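NETWORK SECURITY BASICS
Unit 4 handout: Reading and Keeping Logs
Instructor: Rangi Rakena

Bring this handout to lab. The lab uses the Wurnarum log set, which is on the course drive in the folder for this unit.

What a log entry needs

A useful entry says when something happened, which system recorded it, which account was involved, and what the result was. Many default setups leave out the account name on failed sign-ins. Check this before you need it. An entry with a time but no time zone causes trouble as soon as two systems are compared, so set every machine to UTC and convert when you write the report.

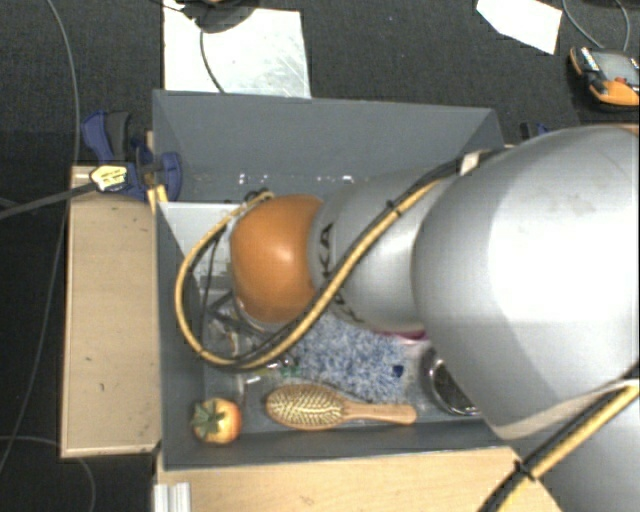 Reading time: 3 minutes

Failed sign-ins

In the Wurnarum set there are 3164 sign-in events over one night in November. Of these, 287 failed. Sort the failures by source address first, then by account. You should find one address that tried 19 different accounts, with only a few attempts on each. This pattern is called password spraying. It stays under the lockout limit on any single account, so a rule that counts failures per account will miss it. Write a second rule that counts accounts per address.

A brute force attempt looks different — many failures on one account, usually close together. The set has one of these too. Find it and note the start and end times.

Successful sign-ins

Do not stop at the failures. For each suspect address, look for a success after the last failure. If there is one, list everything that account did in the next hour. Code 200 in the web server log means the server handled the request normally. It does not tell you that the person making the request was allowed to see the page.

Keeping logs safe

Logs stored only on the machine that made them can be changed by whoever takes over that machine. Send a copy to a separate server, using an account that can add entries but cannot delete them. In our lab that server is named Rodedero. Your student account can read from it and nothing else.

For lab

1. Write both detection rules and run them on the full set.
2. Hand in a one-page timeline, in UTC.
3. Read the Plurnoten case notes, first section only. We start there next time.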